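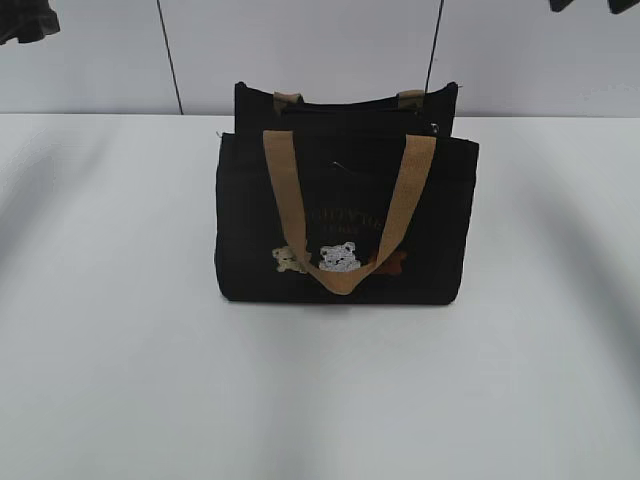 A black tote with tan handles at the Mevley bag packing shop.

Our group spent a morning in May at Mevley, where returned bags are checked and repacked. The shop put in gripper arms at 10 of its 19 tables last year. We started at the Trollby table at 9. 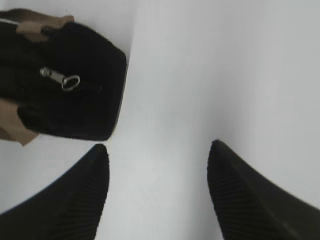 The packers used to lift and turn every bag themselves. Now they set the grips, watch the arm and step in when a strap snags. One told us her wrists hurt less — but she misses talking across the table. Pay stayed the same, and training took 18 hours. 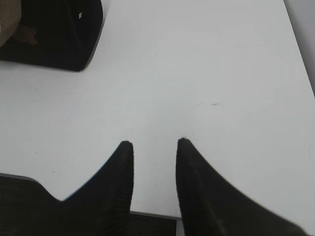
Gripper fingers open over the tabletop.

After lunch we saw the Messina line, still worked by hand.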